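Cell 2 notebook
1 July 2026

OK, long one today, get a coffee. I finally took the brake pad cell down for a proper going-over instead of patching it between runs, and I want all of it written down while I still remember which screw went where.

Where we started: left arm was landing short on its picks and the right arm was fine. Kyu-ri Kwon had flagged it in the shift log twice (sorry, Kyu-ri, I did read it the first time) and her note said the left fingers were closing on the backing plate near the tab instead of at mid-length. I'd been blaming the camera. I re-ran the camera check first thing and it came back clean, so there goes my favorite excuse.

Next guess was the finger mounts. Took both fingers off the left gripper and found one of the screws had backed out far enough that I could turn it with my nails! The other was snug. So the one finger was free to rock a little every time it closed, and of course it rocked the same direction each time, which looks exactly like an offset in the logs. Cleaned the threads, put a dab of the Zullex threadlocker on both, torqued them to the number on the card inside the cabinet door. Please use the card. The number in the old April entry is for the previous fingers and it's too high for these.

While I had it apart I wiped the finger faces down. Gray brake dust gets into everything, and it had packed into the corners where the pad edge sits. I used the stiff nylon brush and then a lint-free wipe, no solvent. (Solvent made the old rubber faces gummy, some of you will remember that afternoon.)

Then re-taught the left pick point. I moved the left arm out over the blue tray, put the right one over the red tray, and laid one pad on the brown mat between them so I'd have something to line up against. The pad goes down with the tabs at the far and near ends, groove running across. If you set it down the other way, the program will still happily try to grab it and you'll get a crooked lift.

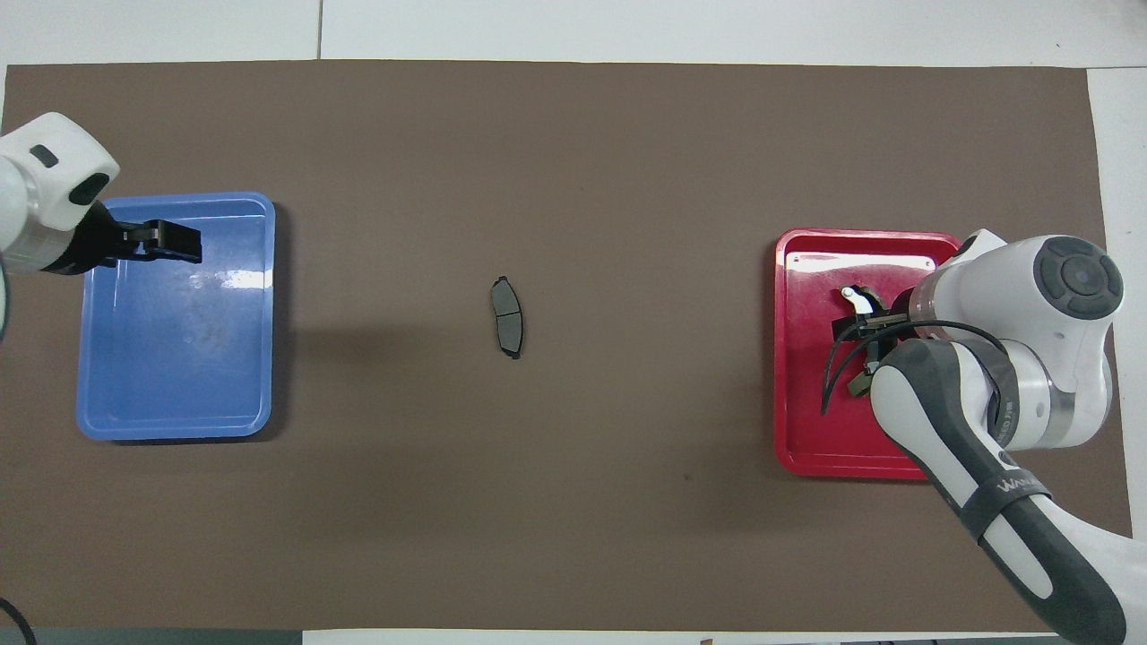

I jogged the left arm in slow mode the whole way, dropped to the pad, closed, opened, closed again, and tweaked until the pad quit shifting when the fingers touched it. It took me 8 tries to get there. The last few were tiny changes and I was probably being fussy, but the thing is going to repeat that move all week so I'd rather be fussy now. Saved it as the new left pick and kept the old one under the same name with OLD stuck on the end. Don't delete it yet!

Cables next. I don't love how much slack we have on the gripper cables. It has to be there for the wrist to turn, I know, but when the right arm comes in low, a loop can end up down inside the tray, and one day a pad is going to get set on top of it. I pulled the slack back toward the forearm as a trial and ran the wrist through its full turn by hand with the drives off. It came up tight at one end of the travel, so I let it back out again. So no change there for now. What I think we want is a little clip partway along. Arboleda has some soft ones in their catalog, I'll order a bag of 50 since they won't sell fewer.

The mat: pulled it up, vacuumed under it, put it back against the stops. There was grit under there, enough to feel with my palm. If the mat isn't flat the pad rocks, and then you're chasing a height error that doesn't exist. Ask me how I know.

Trays are scuffed but still flat, I checked both on the granite plate. They stay. Ullham quoted us on replacements in the spring and I can't see spending the money yet.

Ran it afterward in the afternoon, blue to red and back again, slow for the first batch and then at normal speed. Around 1000 cycles by the counter before I stopped for the day. Two drops, both on the right arm, both when I was messing with the grip force, so I'm not counting those against the left. No short picks that I caught. I put the grip force back to what it was.

Still to do:
Look at the right gripper screws too. I ran out of day, and if one side walked loose I don't trust the other.
Paint a witness mark across each finger screw so we can see at a glance if it moves.
Order clips.
Put the Prolovwood spacer back under the cabinet foot, it's on my bench, the cabinet wobbles without it.
Copy the new left pick to the backup stick.

Kyu-ri, if you get in before me, run it slow for the first batch and put a finger on those left screws before you start (drives off, please). If either one turns at all, leave it down and call me.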